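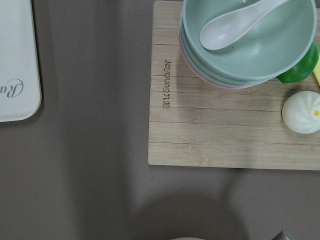

Viditz
bench technician, Zolterley kitchenware room

April, 8:40 am

Gray table again. White tray on the left, bamboo board on the right, round bowls stacked on the board with the mint green one on top. Same layout as the last session so the notes can be compared. Kept a gap between tray and board this time, enough to get a hand down without knocking either.

Job for today: sort out the serving stuff before the Dubey order goes out, and decide what gets stored on what. Shelf plan is from Brurkov (the old storage unit), never really worked for round things.

Bowls first. Matte, plastic or one of those wheat straw mixes, label is long gone and the order sheet just says "bowl, round, light". Going to write "matte, material TBC" on the card until someone finds the original paperwork. Do not guess on the card. Last time it said bamboo fiber for a month and we had to redo the lot.

They nest OK but stick if you press them down. Trick is a quarter turn and lift, don't pull straight up. Tried a sheet of tissue between each one — works, but makes the stack lean. Tried a strip of paper instead, folded over the rim. Better. Leave it at that.

Max stack 4 for the shelf, 6 if they are going straight in a box. Above that the bottom one gets a mark on the rim, faint but you can feel it with a thumbnail.

9:15

Board. Bamboo, pale, square corners, maker's name burned or engraved along the side. Can't make the name out with it turned round this way, so copy it off properly when it's the right way up, don't put my spelling on the sheet. Dark lines at the seams are just seams. Had a worry one was a crack, ran a nail along it, nothing. The little node marks are fine too, that's how bamboo looks, please stop flagging them as damage.

Oiling: thin coat, wipe off, leave on edge. NOT flat on the table, the underside never dries and then we get the smell. Second coat after lunch if the first one has gone in. Rag goes in the metal tin with the lid on.

Lettering side gets less oil. It pools in the letters and goes tacky, then picks up lint from everthing.

9:50

Tray. White but a bit creamy next to paper. Thin raised rim, rounded corners. Gray script print on it, starts "Ra", gentle on that bit — soft cloth only, no scrub pad. Did a test on a scrap tray from the reject box with the green pad and the print went dull in no time at all.

Trays store on their long edge, rim to rim, card between. Print facing in.

Order number for the Dubey box is 3714, write it on the side and the lid. Last box only had it on the lid and the lids got swapped.

10:30

Packing trial, dry run, no tape. Board on the bottom, tray on top of that upside down, bowls inside a ring of paper next to it. Too tall by a finger. Second go: bowls in two short stacks beside each other. Fits. Still some rattle so another sheet down the side.

Weight came out at 2000 g on the small scale. Don't trust the small scale, it was drifting before the weekend. Redo on the big one before the label is printed.

Light on the table is poor at this end, darker toward the front and the left. Fine for packing, no good for checking rims. Take the bowls over to the window for that.

To do
— rest of the cards, tray card especially
— more paper strips, cut them wider, the narrow ones slide out
— ask Dubey if they want the bowls nested or seperate
— second coat on the board
— find out who has the good scissors

11:20

Stopped for the delivery. First coat looks OK on the test offcut, still a bit shiny near the end. Picking up from the cards.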